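Accueil > Économie > Entreprises

Kolterine prépare l'achat de ses prochains bras robotisés

Publié le 5 juin 2019

La société Kolterine, qui prépare des commandes pour des boutiques de jouets et de cadeaux, a arrêté la semaine dernière le calendrier de son prochain programme d'équipement. Une consultation sera lancée cet été auprès de deux fournisseurs, Pridov et Nimri, pour des bras robotisés destinés à l'atelier d'Oltden. La décision d'achat est attendue en novembre.

Le programme porte sur 5 postes de tri et de mise en carton. L'entreprise ne souhaite pas communiquer le montant total de l'enveloppe, mais elle en a présenté la répartition aux salariés. Les bras eux-mêmes en représentent un peu moins de la moitié. Le reste va aux préhenseurs, aux châssis en aluminium, aux protections, au câblage et à la formation.

« Lors du premier achat, nous avions comparé des prix de bras et presque rien d'autre », explique Lilibeth Espiritu, responsable des achats. « Les devis complémentaires sont arrivés ensuite, l'un pour les supports, l'autre pour l'armoire électrique, et il a fallu décaler la mise en service. Cette fois, nous demandons un prix par poste complet, posé et raccordé. »

Le cahier des charges compte 398 lignes. Il a été rédigé à partir des essais menés à Oltden sur des articles du catalogue, notamment des peluches, qui posent plus de difficultés que les boîtes. Leur forme change sous la pince, les étiquettes dépassent et le même modèle peut se présenter debout, couché ou de travers. Les plans de travail sont recouverts de papier kraft et quadrillés au ruban adhésif, pour que les opérateurs puissent replacer les articles aux mêmes endroits d'une série à l'autre.

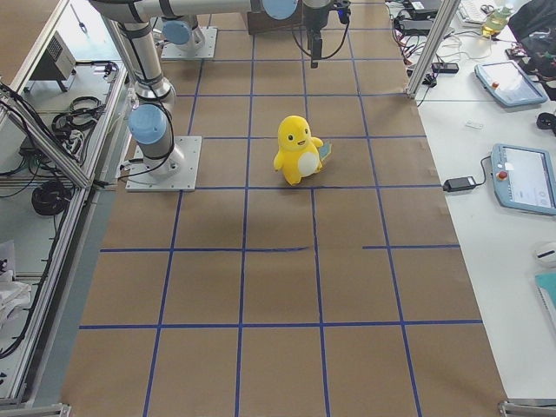
Une peluche jaune sur le plan de travail quadrillé, à l'atelier d'Oltden.

Au total, 392 références du catalogue ont été retenues pour la consultation. Chaque fournisseur recevra un lot d'articles identique et devra rendre ses résultats par famille de produits, avec le type de préhenseur utilisé et les réglages. Les démonstrations filmées chez le fabricant ne seront pas prises en compte dans la notation. Pridov et Nimri devront venir faire leurs essais sur place, avec le matériel figurant dans leur offre.

Asnakech Tamiru, qui dirige l'atelier, a demandé que les coûts d'exploitation soient chiffrés séparément. Les pièces d'usure, les licences logicielles et les interventions hors contrat n'apparaissaient pas dans le budget précédent. Elles ont été payées sur les crédits d'entretien général, au détriment des convoyeurs. « Un doigt de préhenseur ne coûte pas cher, mais on en change souvent quand on travaille le textile », indique-t-elle. L'atelier réclame aussi un second boîtier de commande pour chaque poste, livré avec la machine, et un stock de câbles de rechange conservé à Oltden.

La maintenance devrait peser dans le choix final. Kolterine prévoit environ 3000 heures de fonctionnement par an et par poste, en deux équipes. Les fournisseurs devront s'engager sur un délai d'intervention et sur la disponibilité des pièces pendant toute la durée d'amortissement. La location avec option d'achat reste à l'étude pour une partie des postes. Le service financier doit rendre son avis avant l'ouverture des offres.

La question de la surface n'est pas encore réglée. Les châssis de protection occupent davantage de place que les tables de tri manuel, et le passage des transpalettes doit être maintenu le long du mur nord. Un relevé de l'atelier est en cours. Selon le résultat, les postes seront installés en ligne ou répartis de part et d'autre de l'allée centrale, ce qui modifierait aussi le devis d'électricité.

Côté personnel, la direction indique que les équipes de tri seront formées à la conduite des nouveaux postes et qu'aucune suppression d'emploi n'est inscrite au programme. Les représentants des salariés ont demandé que le temps de formation soit compté en dehors des périodes de forte activité. Une première session est envisagée après la signature du contrat, sur le matériel déjà présent à l'atelier.

Les offres devront parvenir au service achats sous forme papier et électronique. Le règlement de la consultation peut être demandé auprès de Lilibeth Espiritu, au siège de Kolterine.

Lire aussi : À Oltden, la zone d'activités attend sa nouvelle voie d'accès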